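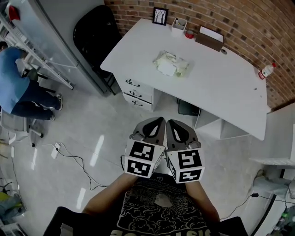 The Hand-Held Gripper Deserves a Maintenance Schedule

Institutions that own robots generally know how to look after them. The arm has a service book. The controller has an inspection date on its door. At Kestmont, the two Pollock arms in the main hall are greased, checked and signed for on a fixed calendar, and no one on the staff would think of running either of them with an overdue entry.

The hand-held grippers receive no such attention. They are stored in drawers, carried from room to room, and set down on whatever surface is nearest. They have no motors to service, and for that reason they are treated as accessories. It is the position of this essay that they should be treated as machines, with a setup procedure, a service interval and a named keeper for each unit.

The case rests on what the device is asked to do. A person holds the gripper, performs an ordinary task with it, and the resulting record is later used to teach an arm the same motion. Everything the arm learns about where the fingers were, and how far apart, comes from the tool in the person's hand. If a finger has worked loose on its mount, the arm will be taught by a loose finger. If a marker has been put back slightly crooked after cleaning, every position computed from it carries the same small error, and the software has no means of objecting.

Last December, Kestmont reviewed 2,618 recordings made with the Mellelley hand unit. Of these, 172 were withdrawn. The review traced most of the withdrawn recordings to the condition of the tool: a lifted marker corner, a smudged lens, a finger that closed short of its partner. Operator error accounted for very little. None of the faults was expensive to correct, and most could have been found by a person looking closely at the gripper before picking it up.

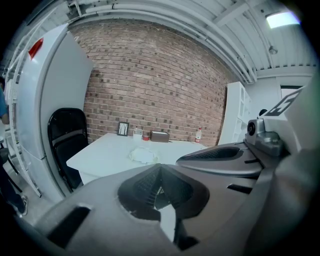
The gripper close to the table, with a finger, its metallic mount and a marker plate in view.

The usual objection is that inspection takes time. It does. The procedure now followed in Kestmont's smaller rooms takes 25 minutes for a unit that has come out of storage and considerably less for one that was used the day before. The fingers are opened and closed by hand through their full travel. The mounts are checked for play with light sideways pressure. Markers are wiped with a dry cloth and examined at the corners, where peeling begins. The lens is cleaned last, after the hands have finished with everything else. The Wirnel software is then started and the gripper is held still while the reported finger distance is compared with a gauge block.

Some of our colleagues believe that this last step alone should be sufficient. If the software reports the right distance, they argue, the hardware must be sound. We do not share that confidence. A gripper held still is a gripper under no load, and a mount with a little play in it will often pass the comparison and then shift the first time a finger meets the edge of a table. The hand test finds what the screen cannot, and it should come first.

A second objection concerns the room. It has been proposed that recording should be confined to a clean bench with controlled lighting, on the theory that a tidy environment protects the tool. We would resist this. The value of a hand-held device lies in its going to ordinary furniture and ordinary clutter: desks with a tissue box at the back, tables with a plastic bottle near the wall, glossy floors that throw the ceiling lights back at the lens. An arm taught only at a bare bench will know very little beyond it. The environment may be left largely as it is, provided that the tool entering it is in known condition.

There is one exception, and it concerns cables. Power adapters and leads on the floor are a hazard to the person who is watching the gripper fingers and therefore has no eyes to spare for his or her feet. A pulled lead is also a common cause of strain on connectors. Routing cables along the wall before a session belongs in the setup procedure, on the same page as the finger check, and should be signed for in the same way.

The question of who signs is the more difficult one. Kestmont has nine hand units, and until recently they belonged to everyone. Shared tools acquire undocumented repairs. One unit was found with a finger screw of the wrong length, fitted by a person who no doubt meant well and who left no note. Under the present arrangement each unit has a keeper, and no part may be replaced without an entry in that unit's log. The entry need only state what was changed and whether the unit was calibrated again afterward. A unit that has been opened and has no calibration entry is withdrawn from use until it has one.

We recommend that other institutions adopt a similar rule, and that they do so before their collections grow large. Spare fingers and printed markers should be bought with the unit and kept with it. The service interval should be set by hours of recording, as it is for the arms, and reviewed once a year. Kestmont's own interval is still being adjusted, and the first figure chosen was probably too long.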